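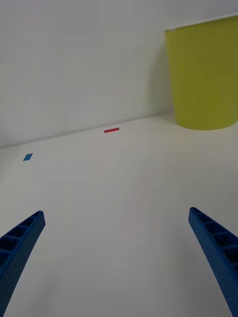 Work surface, Room 6

Search this site
Enter keywords
Go

Print this page | E-mail this page

Takács Building - Premises Safety Inspection Checklist

Inspection date: Saturday, May 2, 2026
Inspected by: Bianka Vincze
Received by: Benedek Gál, Premises Office
Areas covered: ground floor, first floor, rear stair, bin store

Each item is marked S (satisfactory), A (action required) or N (not inspected). Comments are entered where the mark is A or N, and elsewhere at the inspector's discretion.

1. Escape routes and doors

1.1 Corridors clear to full width - A
Two stacks of chairs were standing outside the first floor meeting room. They were moved during the inspection. Room users are reminded that chairs must go back to the chair store after evening bookings.

1.2 Final exit doors open without a key - S

1.3 Self-closing doors close fully from any position - A
The door at the foot of the rear stair stops short of the latch. The closer is to be adjusted, and replaced if adjustment does not hold. The same door was recorded at the last inspection.

1.4 Exit signs in place and legible - S

1.5 Rear stair nosings secure - A
The seventh nosing from the bottom is lifting at the wall side. Temporary tape has been applied. Permanent repair required before the end of June.

2. Fire equipment

2.1 Extinguishers on brackets, pins and seals intact - A
Extinguisher 37 was found on the floor below its bracket. The bracket screws have pulled out of the plaster.

2.2 Service labels in date - S

2.3 Call points unobstructed - S
The noticeboard reported previously has been moved.

2.4 Emergency lighting test - N
The test key was not available. Premises Office to arrange a separate visit and enter the result in the log book.

3. Electrical

3.1 Distribution cupboards locked and free of storage - A
Paper towels and a mop bucket were found in the ground floor cupboard. Cleaning staff from Dustard have been asked in writing to use the store opposite.

3.2 Portable appliances labelled - A
The first floor kettle and one desk fan have no test label. Both were taken out of use.

3.3 Extension leads not linked together - S

4. Work surfaces and general condition

4.1 Tabletops sound, edges not chipped - S

4.2 Shelving fixed to the wall - S

4.3 Floor coverings free of trip hazards - A
The carpet seam at the entrance to the library has opened. Eronov hold the flooring contract and are to quote for the full seam, as patching has been tried before.

4.4 Windows and restrictors - S
Stiff on the street side, but working.

5. Water and welfare

5.1 Hot water outlets carry a warning notice - S

5.2 First aid boxes complete - A
The ground floor box is short of eye wash and medium dressings. Order reference 533, placed with Skusov.

5.3 Accident book available - S

6. Bin store

6.1 Lids closed, store locked - A
The padlock was hanging open. All key holders are to be reminded - the store must be locked after every use.

Items marked A without a stated date are to be closed within 37 days of receipt. Completed actions should be initialled on the paper copy kept in the Premises Office.

Print this page | E-mail this page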